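Sabina Machala keeps her chopsticks with her spoons, and she will defend this to anybody who sits down at her table.

I'd gone over to talk to her about small-kitchen habits (she writes the sheet of kitchen tips that goes out to tenants in her building, and I have been stealing from it for years), and we were supposed to start with pantry shelves. We never got to the pantry shelves! I made the mistake of asking where she keeps her silverware, and that was the whole afternoon gone.

"In a drawer, for most of my life," she said. "Then I moved into a place with two drawers. Two! One of them had the phone chargers in it before I'd even unpacked."

So the silverware went into a wire caddy, the kind with a handle and compartments that people carry out to a barbecue. Hers came from a shop called Grila that used to be near her bus stop, and it has lived on the table ever since. She likes that you can see through it. She likes that crumbs don't collect in the bottom of a cup where you can't get at them, though she admits hers has a flat base and the crumbs just sit there instead. "But I can see them sitting there," she said, "and that makes me wipe it."

I asked how she sorts it, expecting something fussy. It's pretty loose. Chopsticks go at the left end, metal at the right, and the middle is for whatever doesn't have a home that week.

"Everybody tells me chopsticks should lie flat," she said. "My friend Wanting Lü told me so at my own table. And then she stood hers up in the caddy when she was done eating, so who won?"

The leaning is the part people complain about. A chopstick is so much longer than a spoon that in an open basket it tips wherever it likes, and two or three of them will cross over each other like knitting needles. Sabina has tried a rubber band (ugly, and you have to take it off every single meal) and a tall glass set inside the caddy, which fell over. Now she just lets them lean.
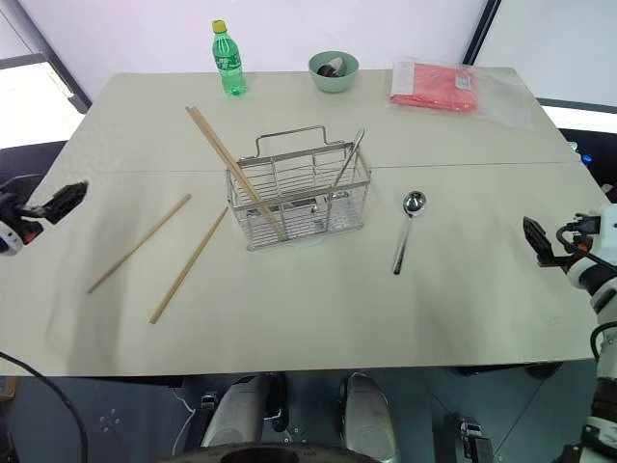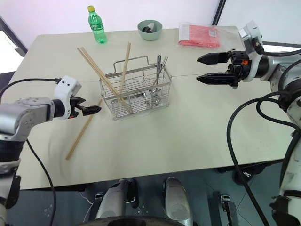
"The trick, if you can call it a trick, is that you put the spoons in first," she told me. "They're heavy. If you do the chopsticks first and then drop a spoon in, the whole thing walks across the table."

I wanted to know which way up. Oh, she had thoughts. Spoons go bowl down, handle up, because you're grabbing the handle anyway and who wants somebody's fingers all over the eating end? Chopsticks get the same treatment, thick end up. Her neighbor Guangming Xiong does it the other way around so the tips can air out after washing, and the two of them have apparently been going back and forth on this since May.

"He's right if they're wet," she said. "I'll give him that. But mine get dried with a towel first. Wood that goes away wet smells like a basement by the end of the week."

We got onto numbers somehow. She owns 20 chopsticks, all wood, all the same plain kind, so there's no hunting for a match. That was the best advice I took home, to be fair. I have maybe six different sets with little painted flowers on them and not one complete pair I'd put in front of a guest.

And what about the rest of the stuff that ends up on a table? Bowls, drinks, napkins, the bag the napkins came in? Sabina's rule is that it all goes to the far side while she's sorting. She wants the space around the caddy open so she can spread the pieces out and see what she's got. She learned that from Zihan Qian, an old roommate who used to set up lunches for a catering outfit called Dong, and who could apparently do a long table in the time it takes me to find my keys.

"I do it on Monday nights," Sabina said. "Everything comes out, the basket gets a rinse, everything goes back. It takes me 3 minutes, and for two of those I'm looking for the good teaspoon."

Has she ever wanted to go back to a drawer? She thought about it longer than I expected. Her next apartment might have a real kitchen, with a real drawer, and she'd probably use it for dish towels.

"I like seeing the spoons," she said. "I know that's a silly reason. Do you want soup?"

I did want soup. It was cabbage and potato, very good, and I've asked her for the recipe. The pantry shelves will have to wait until I'm over there again.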